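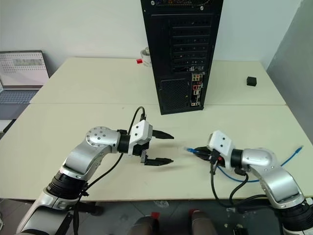
The two-arm bench at Skosel, with the right arm holding a network cable behind a desktop tower.

News > Workshop Floor > Interviews

30 June 2022
By Sabina Sarkar

The fault that stopped the cable bench at Skosel in May did no damage that anyone could find. The lead technician on the bench still calls it the worst afternoon of her year.

Skosel refurbishes office computers and has been teaching a pair of arms to plug network cables into the backs of desktop towers. One arm picks up the cable by its end, the other helps to line it up, and the connector goes into the port. A person does it in a couple of seconds. The arms had made 3316 attempts before the one that went wrong.

"We had gotten comfortable," the technician told me. She asked that I leave her name out. "The log was dull. You'd look at it in the morning and there was nothing in it."

On the day in question the right arm was holding the connector against the port and pushing. The connector was a little off, so it didn't go in. The arm should have felt the resistance, backed away and tried again. It kept pushing, and the tower began to slide toward the back of the table.

"It was quiet, that's what I remember," she said. "You expect a bang. The case just moved, and the arm followed it."

A colleague was on the far side of the room. The technician was closer, and she reached for the tower before she reached for the stop button. That is the part she keeps going back to.

"I put my hand between the gripper and the metal. I know the rule. I wrote the rule. I saw a computer going off the table and I grabbed it."

She pulled her hand back and hit the stop. She wasn't hurt.

The cause took 2 days to find. The force limit is stored in a settings file that goes to both arms at startup. The controller software, which Skosel buys from a supplier called Tevavar, had been updated the week before. After the update the left arm read its limit correctly. The right arm didn't, and fell back to a default of up to 54 newtons — far too much for a plastic connector and enough to shift a computer.

"No warning on the screen," she said. "It failed to read a number, picked another one and carried on. I would have been happy with an error and a day lost."

Tevavar has since sent a fix. The arms now refuse to start if either one can't read its limit. Skosel also brought in Kazmi, a small safety firm, to look over the bench. Their main advice was to add a second stop button, on the side where people tend to stand, and to check the force on each arm with a hand gauge every morning.

I asked if the gauge check gets skipped when things are busy.

"It did once, in the first week. Now the arms won't run until somebody types in the reading. I don't trust us to remember, me included."

The bench is running again. The count was at 3556 when I visited. She would like the towers clamped down too, but the clamps they tried got in the way of the left arm, and she is waiting on a different type.

"Until they come, if one slides, it slides," she said. "We let it fall."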